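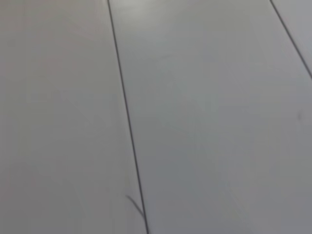
Galik had its studio open to visitors again in October, and I went along for the afternoon session. They are the people behind Sison, the adventure game about a night school for ghosts. The studio is on the second floor above a print shop in Zarnier, and the doors opened at 1 p.m.

We went in groups of 18. Ours was led by Dong-hyun Hong, who writes most of the dialogue. He started with the character sheets. Every student in Sison has one, even those who only stand by the lockers and say a line when you walk past. The script for the janitor alone runs to 268 lines, and most players will hear four of them unless they keep going back to the boiler room.

After that we heard some recordings. The janitor was first read as a gruff old man, then redone much softer - I liked the gruff one better, but it doesn't fit the ending.

The last stop was a playable build of their next game, Livumico. You play a lighthouse keeper who can move objects by humming. I got as far as the second island and got stuck on the bell puzzle. The controls felt slow on the ladders, and Hong said they were still being changed.

There was a small shop by the exit with posters and a print run of 100 art books, already sold out when we got there. Coffee was free. The next open day is planned for spring, and sign-up is through the studio's mailing list.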